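Zawadzka announce spring tour and a second album

Good news for anyone who wore out the first record: Zawadzka are back on the road in May, and they're bringing new songs with them! The band will play 14 dates, opening at the Trimska and finishing with a hometown night at the Jakeck, where they recorded their live EP two winters ago. The second album, Pokex, comes out the same week the tour starts, on vinyl, CD and download.

We've had the record on in the office since the advance copy landed and it's a lovely, odd thing. There's more fiddle than last time, a proper brass section on two tracks, and a closing song that runs to nearly nine minutes and doesn't feel a second too long. Singer Laurier Campbell wrote most of it at home over one long stretch, working early in the mornings before the rest of the street was up.

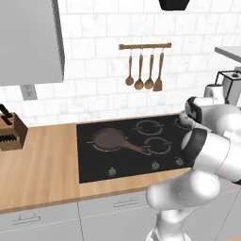
Campbell's lyrics have always stayed close to home, and Pokex goes further in that direction than anything the band has done. The lead single, "Second Kettle", is a love song set entirely between breakfast and the washing up, and it's gorgeous. Listen out for the percussion in the middle eight, too, which was played on kitchen things: pan lids, a bread tin, and wooden spoons much like the ones hanging from the rail against those white tiles, knocked together very close to the microphone. The band are hoping to do that part live (Campbell says the drummer has been practising on every worktop going).

Support on the first 5 dates comes from a duo we're very fond of, to be named next month, and the Jakeck show will have a full string section. That one holds 1,253 people and is the biggest room the band have ever headlined, so we'd get in early if you can.

Tickets are £20 for every show, with no difference between seats and standing. Newsletter readers can book from 9am the day before general sale, using the link at the foot of this email. Signed copies of the vinyl can be added to your order and picked up at the merch table on the night. Doors are at 7pm throughout, except at the Trimska, where they open at 6.30pm.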